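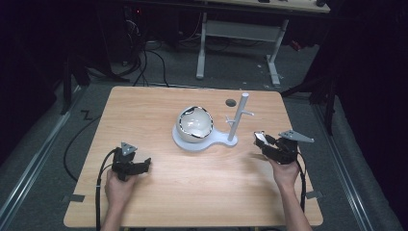
Gimmick Apps and Who They're For
Speaker notes, Évan Renaud
16 January 2026

Opening

Wait for the room to settle. Don't start with the joke about the coffee, it died last time.

Start here: how many of you have worked on a branded app? Keep your hand up if you've opened it in the past month. Keep it up if you opened it and you weren't checking whether it still worked.

Most hands should be down by now. If they aren't, say "I don't believe you" and move on.

Say who I am. Copywriter, 15 years, mostly drinks and snacks. I have written for three apps that did something silly with people's words. I was proud of all of them at the time. One won a prize. I couldn't tell you if it sold a single bottle, and neither could the people who gave us the prize.

The Bridard case

Slide: the Bridard logo, nothing else.

Bridard makes bitters. Decent product, old label, a bit sleepy. The brief was "make us talked about." That was the whole brief, and I should have asked "by whom?" I didn't ask.

We built a thing called Clellora. You typed in a text message and it gave it back to you as if a disappointed French aunt had written it. "Running late, sorry" came back as "I see you have again chosen yourself." Pause for laugh. If there's no laugh, read the second one: "Happy birthday" became "Another year, and still that haircut."

People liked it. I liked it. My sister used it on her landlord.

Now the numbers. The case study film said 91 percent positive sentiment. Ask the room what that means. Let them sit with it a second. It meant a piece of software read the posts that mentioned us and decided they were nice. One of the posts it marked as positive said "great, another one of these." I have the screenshot but don't show it, the person's name is on it.

The film left out that most people made one message and left. It left out that the brand name was on the loading screen, and we'd worked very hard to make the loading screen fast.

The accent problem

Slow down for this part.

The aunt was a stereotype. So was every voice we pitched before her. When you need a joke to work in under a second, with no setup, you reach for a nation or somebody's mother. I've heard the defense many times: it's affectionate, everybody's in on it. Maybe. I grew up with French aunts and I laughed. I also noticed that nobody in our meetings ever asked one.

Don't lecture. Say that I'd probably still pitch her, and I'd want a better reason than I had.

(If someone objects here, take it now. It's better than having it hang over the rest.)

The Ccori case

Slide: Ccori bus shelter ad.

Ccori did the opposite. Chocolate, small budget, one line on a bus shelter in June: "It will melt. Hurry." No app, no hashtag. The client was embarrassed by how little there was to show the board.

Careful here. I'm not claiming this one worked either. Sales went up in June, the agency took the credit, and the store chain had also moved the bars next to the register. Nobody split those two things apart because nobody wanted to know.

What I will say is that people could repeat the line to me later and they knew it was for chocolate. When I asked friends about Clellora, they remembered the aunt. Two of them thought it was for a phone company.

Rerkico

Keep this short, they're still a client of the agency.

Rerkico asked last year for "something like the aunt thing, but with AI." I asked what they wanted people to do after using it. Long silence on the call. Then somebody said "share." I asked what they wanted people to do after sharing. We didn't get the job in that form.

Questions I now ask before writing a joke

Read them plainly, no slide.

Would this be just as funny with a competitor's name on it?
Who paid for the number in the results film?
Is the funny part the product, or is the product standing near the funny part?

Someone will say that fame is the point and the link to the brand comes later. Ask them how much later. I'm open to an answer, I just haven't been given one with a date in it.

Closing

20 minutes total, including questions. If running over, drop Rerkico.

Thank the organizers. Mention that the slides won't be shared, Bridard's lawyers would like it that way. Take questions.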